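Skendau Kitchen Randomizer
Scene generation for manipulation research, from the Brirkisier simulation group

Overview
Skendau builds kitchens for policies to learn in, and it builds a lot of them! You give it a seed and a task, and it returns a room with walls, windows, counters, lighting and a set of loose objects, ready for rollouts. The current release ships with 3,428 room layouts, and every one of them can be re-skinned, re-lit and re-stocked as often as you like.

We started it for our own use. Nizar Saab was training pick-and-place policies in a single hand-modeled kitchen and kept getting great numbers that fell apart as soon as the counter changed color. So he wrote a script that swapped the counter. Then the floor. Then Ziad Qudah got hold of the script and added object sampling, shadows and a proper seed system, and it grew from there (the original file is still in the repo under "old", please don't judge).

What gets randomized
Floor, wall, cabinet and countertop materials, each drawn separately
Window position, frame wood and the outdoor backdrop
Number, pose and size of loose objects, on counters and on floors
Light direction and shadow softness
Camera height and tilt

What stays fixed
Counter height, reachable volume and robot base pose are held constant within a task family, so success rates can be compared across seeds. You can unlock any of them in the config file, but then please say so when you report results.

The result we're happiest about
We trained the same policy twice on the Thaweesak tidy-up tasks, once with materials only and once with materials plus distractor objects. Both got the same number of demonstrations: 2,034. We then tested each on 30 held-out rooms. The materials-only policy finished the task in 15 of them. The one with distractors did clearly better, and what pleased us most was how it failed: it tended to stop short of the object and try again, where the other one would reach confidently for the wrong thing. We're still running the larger comparison and will post the full table in July.

Distractor sampling
Distractors are drawn from the whole object library with no regard for whether they belong in a kitchen, and that turned out to matter more than we expected. Early versions kept to fruit, bottles and utensils, and the policies got lazy about the floor. With the full library switched on you get rooms like this one, where a green fruit lies next to a pump bottle on the counter and a shield-shaped thing with a thick black edge has landed on a bright orange floor. Floor placements are sampled at the same rate as counter placements by default. Set floor_rate to zero if your robot can't look down.

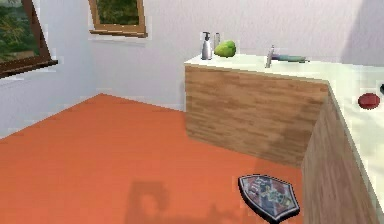
Shadow casting is on by default and is worth leaving on. In this room a dark diagonal shadow crosses the wood front of the rear cabinets and carries on over the floor around the shield, so the same material shows up at two quite different brightnesses in a single view. Policies trained with flat lighting had real trouble with that. The softness setting is per light, and the seed controls it along with everything else.

Working with Skinmont
Scenes export straight to the Skinmont runner, object poses and task labels included. Other runners need the converter script, which handles rigid objects well and hinged doors less well. Ziad is working on the doors.

Known issues
Foliage backdrops can look blocky at low render settings.
Very thin objects sometimes settle at odd angles against their neighbors.
Seeds from the first release will not reproduce the same rooms in this one.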